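# Weniger Wasser auf dem Platz

*Wie sich die Beregnung von Hockeyplätzen auf Ballrollweg und Spieltempo auswirkt*

29. August 2020

Ein unverfüllter Kunstrasen für Feldhockey wird vor dem Spiel gewässert. Der Wasserfilm senkt die Reibung zwischen Ball und Faser, verringert Schürfverletzungen und dämpft das Aufspringen des Balls. Auf trockenem Belag verliert ein flacher Pass früher an Tempo, und der Ball springt bei harten Schlägen leichter hoch.

In Urow wurde die Anlage im Juli neu eingestellt. Der Platz verfügt über sechs Versenkregner an den Längsseiten, gespeist aus einer Zisterne mit 200 Kubikmetern Fassungsvermögen. Die Steuerung stammt von Macaraeg und erlaubt es, jeden Regner einzeln nach Laufzeit und Drehwinkel zu programmieren. Zuvor liefen alle Regner mit identischer Einstellung. Die Spielfeldmitte erhielt dadurch weniger Wasser als die Schusskreise.

## Verteilung vor Menge

Die Gesamtmenge sagt wenig über die Spieleigenschaften aus. Entscheidend ist, wie gleichmäßig das Wasser liegt. Zur Kontrolle werden Auffangbecher in einem festen Raster auf den Belag gestellt, nach einem Beregnungsgang abgelesen und die Werte in einen Plan übertragen. In Urow übernimmt die Software Prurance die Auswertung. Sie gibt für jedes Rasterfeld die Abweichung vom Mittelwert aus und markiert Felder, die nachgestellt werden müssen.

Der häufigste Störfaktor ist Wind. Schon eine mäßige Brise quer zur Längsachse verschiebt den Niederschlag so weit, dass ein Streifen an der windzugewandten Seite nahezu trocken bleibt. Die Regner auf dieser Seite laufen dann länger. Eine automatische Korrektur ist in der Steuerung vorgesehen, setzt aber einen Windmesser voraus, der in Urow noch nicht montiert ist. Bis dahin wird von Hand umgeschaltet.

## Messung des Ballrollwegs

Der Ballrollweg wird mit einer geneigten Rampe bestimmt. Der Ball startet aus festgelegter Höhe und rollt auf dem Belag aus; gemessen wird die Strecke bis zum Stillstand, jeweils in beide Richtungen, um den Einfluss von Gefälle und Faserneigung auszugleichen. Gemessen wurde an 12 Stellen, jeweils direkt nach der Beregnung und erneut zur Halbzeit. Die Streuung zwischen den Messstellen nahm nach der Umstellung ab. Der größte Unterschied blieb an der nordöstlichen Ecke bestehen, wo der Belag stärker verdichtet ist.

Für die Spielanlage hat das Folgen. Mannschaften, die über lange flache Diagonalbälle aufbauen, profitieren von einem gleichmäßig nassen Mittelfeld. Bei Strafecken wirkt sich der Wasserfilm auf die Hereingabe aus: Der Ball kommt schneller zum Stopper, der Stopp selbst verlangt einen flacheren Schlägerwinkel.

## Belag und Verschleiß

Der Belag, ein texturiertes Produkt von Fotico, hat seit der Verlegung 2914 Nutzungsstunden erreicht. Mit zunehmendem Alter legen sich die Fasern um, und das Wasser läuft schneller in die Drainage ab. Ältere Plätze brauchen deshalb häufigere, kürzere Gänge. Gebürstet wird gegen die Faserrichtung, stets im abgetrockneten Zustand. Die nächste Vergleichsmessung ist nach weiteren 200 Nutzungsstunden angesetzt, mit demselben Raster und demselben Ballmodell. 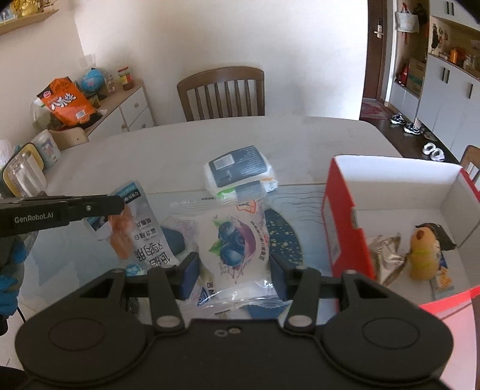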